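Why do we fold our clothes?
By Ginevra Mazza
November

Have you ever pulled your favourite T-shirt out of a drawer and found it as crumpled as an old paper bag? It happens to all of us (it happened to me this morning!), and the reason is hiding inside the cloth.

Many T-shirts are made of cotton, and cotton is made of tiny threads looped together. Squash them in a heap and the threads bend and stay bent, and those bends are the creases you see.
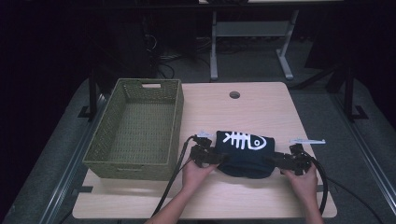 Folding keeps most of the cloth flat, so you only get a few neat lines. If your shirt has a picture on it, a fish skeleton perhaps, fold it so the picture ends up on top, and then you can find it without rummaging through everything else. Pop the finished bundle in a basket, and off you go to the next one!

More from Bemel
Where does wool come from?
How soap gets mud out
50 things to make with old socks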